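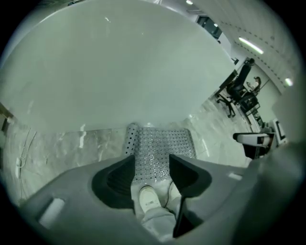 May 18, 2021

The retrained policy works!! I've been sitting on this since March and I can finally write it up.

Quick recap for anyone new: we collect demonstrations with a hand-held gripper, then train a policy on them and run it on the arm. Our old Guva model did fine on rigid stuff and fell apart on anything that bends. Mats were the worst. It would close on the edge, feel nothing, let go and try again forever.

Ibrahim Tamuno's idea was to stop throwing out the messy demos. We had been cutting every clip where the person fumbled and regrasped, and he wanted them all back in. So we retrained on 221 demos, fumbles included, and changed nothing else (same network, same learning rate, same everything).

Out of 42 test grasps the old model dropped 17. The new one dropped 3! And when it misses, it backs up a little and comes in lower, just like we do by hand. I made everyone at Surirport come and watch.

Caveats: one room, one floor, 2 kinds of mat. Shiny floors still confuse the depth estimate and I don't have a fix yet. Next up is Jibrin, our cloth set, and I really want to see what it does with a towel.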